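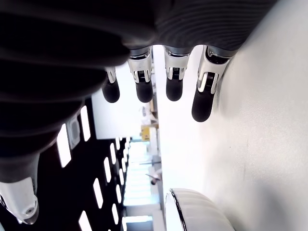
Mutis renueva la vajilla de sus comedores con un plato blanco de borde negro

Lunes, 22 de febrero de 2021

La empresa de comedores colectivos Mutis cambiará este año la vajilla de todos sus centros. El modelo elegido se llama Temba y es un plato redondo y poco profundo, con el interior de un blanco crema y una línea negra fina en el canto. La sustitución empezará en marzo y terminará en julio, según ha comunicado la compañía a sus clientes.

El pedido inicial es de 322 platos y se repartirá entre cuatro comedores de empresa. La entrega corre a cargo de Ruteck, que ya suministra a Mutis las mesas y las bandejas. El contrato tiene una duración de dos años y contempla la reposición de las piezas que se rompan durante el servicio.

La vajilla actual llevaba siete años en uso. En ese tiempo se había ido completando con platos de distintas series, de modo que en un mismo comedor convivían piezas de tamaños y tonos diferentes. El personal de cocina se quejaba sobre todo del apilado: los platos de una serie no encajaban con los de otra y las columnas quedaban inclinadas en los carros.

Con el nuevo modelo habrá un solo diámetro para el primero, el segundo y el postre. Mutis admite que es la parte de la decisión que más se ha discutido, sobre todo por la fruta, que hasta ahora se servía en un plato pequeño aparte. Los centros que lo prefieran podrán conservar los platos de postre antiguos hasta que se agoten.

El motivo de la línea negra es práctico. Las mesas de los comedores reformados son blancas, mates y lisas, y un plato blanco sin borde se distingue mal sobre ellas. La queja venía de los comensales con poca visión y también del personal que recoge, que a última hora del turno pasaba por alto platos al retirar el servicio. 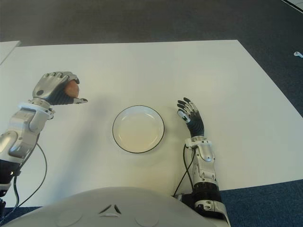

Las mesas grandes se mantendrán donde están. Mutis había valorado cambiar también el tablero por otro de color, pero el presupuesto lo dejaba fuera del alcance de los centros más pequeños. La compañía recuerda además que el blanco facilita ver las manchas al pasar el paño entre turno y turno. En las salas con moqueta oscura se añadirá una bandeja de apoyo junto a la zona de devolución, una petición que los equipos de limpieza habían planteado el año pasado.

Los platos Temba se fabrican en el taller de Bimuvach, que hasta ahora trabajaba casi en exclusiva para cafeterías y pequeños hoteles. Para el encargo de Mutis ha mantenido el dibujo de la serie y ha revisado el anillo de la base, que es el punto en el que se apoyan unos platos sobre otros. El catálogo incluye también cuencos y tazas con el mismo filo negro, aunque de momento no forman parte del pedido.

El calendario prevé que la vajilla llegue primero al comedor con más servicios diarios. El cambio se hará en fin de semana, con la cocina cerrada, y los platos retirados se clasificarán en el mismo centro. Los que estén en buen estado se ofrecerán a entidades del barrio que tengan comedor propio. Las solicitudes deben enviarse por escrito a la oficina de Mutis, indicando el número de piezas que se necesita y si se dispone de transporte para recogerlas. Los platos desportillados no se entregarán en ningún caso.

El precio del menú no se verá afectado por la renovación. Los comensales encontrarán junto a la entrada de cada comedor una hoja para dejar sus comentarios sobre el plato único, y la empresa los revisará antes de decidir si recupera uno específico para la fruta.

Ruteck, por su parte, ha confirmado que dispone de existencias para las primeras entregas. El resto del pedido está en producción.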